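3.2 Materials and soiling procedure

Upholstery samples were taken from three seating ranges supplied by Nirix and Delline. All covers were woven and undyed or light grey, as pale covers show colour transfer at lower levels than dark ones. Each sample was conditioned for 25 hours before use. Garment fabrics were washed once, without softener, and dried flat.

Contact between garment and cover was of two kinds. In the first, the garment fabric was rubbed under a fixed load, following the method of Antal and Zawadzka. In the second, it was left at rest on the cover for 69 hours. Resting contact has received less attention in the literature, although clothing is often left on seats in the home (Figure 2).

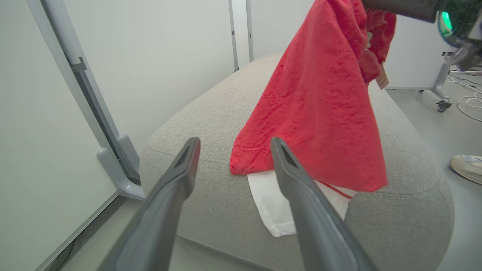

Figure 2. Red-orange cloth draped over a light grey upholstered seat unit.

3.3 Colour measurement

Readings were taken at the centre of each contact area and at the seam, where the weave is under tension and dye may collect. The mean of 23 readings was used for each sample. Samples with visible pilling were measured again after brushing, and both values were kept. Differences between the two observers (Kobzar and Carrasco) were small and are not treated further.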